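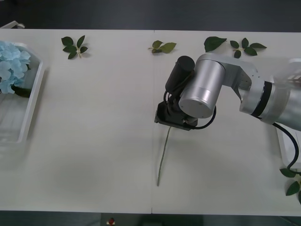 Thread: Written rules for table work with the arm

dilani_d
February 2025
We're putting our bench rules on one page at Humphreys. Draft so far:
Hands stay off the table while the arm is enabled.
Speed limit drops to 400 mm/s with stems on the table.
Cables get checked at the start of every shift.
Loose leaves get cleared every 5 cycles.
What's missing?

k_nartey
Who is allowed to reset after a stop? Put that in. Ours says the person who pressed the button does the reset and no one else.

Polyxeni G
I don't agree with the leaf rule. If leaves are part of the task they should stay where they are. Clearing every 5 cycles means 5 times more hands near the gripper than you need.

dilani_d
Fair point, but a leaf under a stem spoils the pick. I could change it to "clear only with the arm disabled."

Polyxeni G
That I can live with.

nattawut_t
Cable check should say what to look for. The coiled one by the gripper wears where it loops back under the wrist. We replaced 2 last year at Estard. Also write down how far the loop may hang – ours is 12 cm.

k_nartey
12 is too much for a low pick over a basket rim. It will catch.

nattawut_t
Depends on the basket. We use shallow ones.

sabina_s
Has anyone done the risk assessment for the speed figure? 400 is fine for flowers but you need it on paper for your own cell. Copying a number from another shop doesn't count.

dilani_d
It's from our own assessment, I'll add the reference. Reset rule is going in too. Cable length I'll leave blank until we measure ours.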